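Hikon > Software > Questions we get asked

Questions about the Hikon replay and labeling tools

Last edited February 2023 by Farzana Munshi

Does the planner understand what it is picking up?

No, and please be careful with anyone who tells you theirs does. Our planner gets a list of grasp candidates with scores, a rough shape for whatever is in the way, and a goal. It picks a candidate and plans a path. The word "snack" does not appear anywhere in it. If you want meaning, you have to put it in the labels, and then you have to check that the labels survived training.

Why do you use snack packets and other wrapped food so much?

They are cheap and they break things. Shiny film moves the depth estimate every time the light changes. A half-full bag has no fixed shape, so the model you fitted before the grasp is wrong once the fingers close. Rigid blocks give much nicer success rates, and we have stopped quoting those.

Your release notes say segmentation on clutter is "improved." Improved how?

I didn't write that line and I would have worded it differently. Version 12 splits overlapping packets better when they differ in color. When two wrappers of the same color touch, it still merges them more often than I would accept in a product. Anselmo Rivas ran the comparison on 388 hand-checked clips, and the gain came almost entirely from the easy ones. We publish the per-clip results so you can look for yourself.

What does the tracker have to deal with on a patterned table?

Printed fruit, mostly. A flat picture of a pear has strong edges and a closed outline, and a detector trained on objects will happily call it an object. We tried filtering by height above the table plane. That works until the depth is noisy, and over a shiny surface it is noisy a lot.
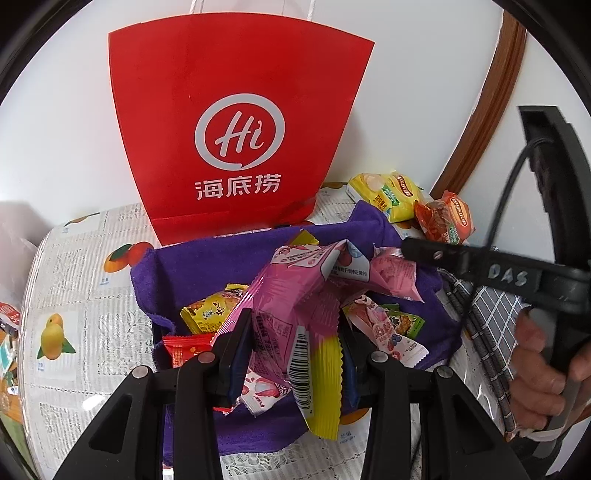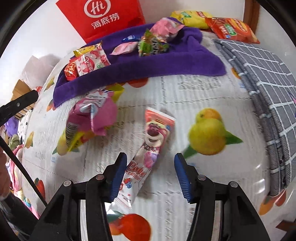

Our current answer is to ask for agreement across several views before a mask is kept. It costs time, and thin packets lying flat sometimes get thrown out along with the prints. There is a setting for how strict the vote is. The default is a compromise and I don't think it is right for everyone.

Can the software tell whether a grasp worked?

It can tell you the fingers stopped before they met. People read that as success, and it's a poor reading — a crease of empty wrapper will stop them too. The replay tool marks such moments as "contact, unverified" and leaves them for a human. We have had requests to rename this to something more cheerful. We won't.

How many clips do I need before the labels are worth training on?

I distrust any single number. For one table and one kind of object, 300 clips gave us a policy that looked fine in a demo and fell apart when the cloth was changed. Piyumi Gazi then trained on 76 clips taken across very different surfaces, and it held up better on tables it had never met. That is one comparison, by one person, and I would like to see somebody repeat it before it gets quoted in a slide deck.

Do you handle text on packaging?

We run text detection, and Latin and Chinese characters both come through when they are large and flat. Crumpled film is another matter. Never use the text output as an object ID. Two views of the same bag can give two different strings, and the planner will then believe there are two bags.

Why is the left/right finger labeling sometimes swapped?

A bug in the import step, present when the device is turned past a certain roll angle. Hamidreza Fallahi has a fix in review and it should ship in April. Until then, run the check script after every import. It catches the swap but does not repair it.

Is Hikon compatible with Zulovora logs?

Partly. Timestamps and finger width come across cleanly. Camera calibration does not, whatever the converter's success message says. Compare one known distance by hand before you trust a batch.

Will this replace manual labeling?

It has cut down the boring part, drawing outlines. Deciding what counts as a finished task still takes a person, and in our experience two people will disagree about it. Write the rule down first — then label.

Related
Setting the multi-view vote
Reading the Pevberg depth report
Import check script: options and known problems
Why we dropped the block-stacking score

Contact Hikon tools support | © 2023 Hikon | Back to top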